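4.2 How people keep pens, and what that does to their letters

We had gone into the study expecting to talk mostly about paper. Fivevside is a town with a long habit of letter writing, and the correspondence circle that meets there each April has kept going through the arrival of email, text messages and everything since. But in interview after interview our participants drifted away from paper and towards the thing they wrote with, and after a while we stopped steering them back. Of the 80 people who returned our first questionnaire, 75 agreed to answer a second one, and it was in that second round that the question of the "proper pen" really took hold.

A proper pen, in the sense our participants used it, is one kept for letters and for nothing else. It does not go to the shops, it is not lent to a grandchild for homework, and it certainly does not live in the kitchen drawer with the elastic bands. One woman told us she had two, one for family and one for everybody else, and that she would feel rather rude using the wrong one. Another kept hers in a glasses case on the landing - "so I have to go and fetch it, and then I've decided to write".

We were very taken with this last remark, and it fits with much of what we heard elsewhere. Fetching the pen seems to mark the start of the letter, in the way that laying a cloth marks the start of a meal. Participants who kept a pen apart described longer letters and fewer abandoned ones. We would not want to lean too hard on that, as people who enjoy writing letters are also the likeliest to fuss over their pens, and our questionnaire cannot tell us which comes first.

Appearance mattered a good deal as well. Gold, silver and dark blue were all spoken of fondly, and several people said a plain barrel was easier to live with than a patterned one.

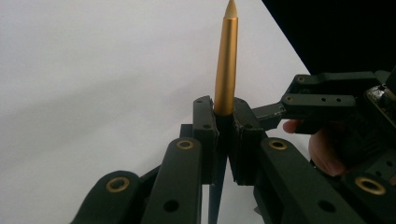
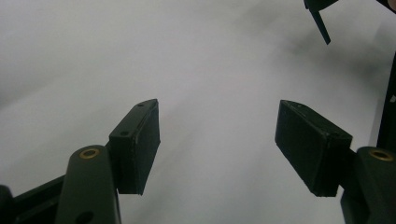 Figure 4. A slender gold cylinder with a pointed tip, held upright (first picture); a pale surface (second picture).

The Soltau group, whom we visited later, were noticeably less sentimental. Most of them wrote with whatever was nearest, and some 2 pages was thought quite enough for any letter. Yet even there we met the same care over endings. People who would happily begin a letter in pencil told us they went looking for ink when it came to signing their name, and a few had gone back to a neighbour's house to borrow some. We return to signatures, and to the Matubbar letters in particular, in Section 5.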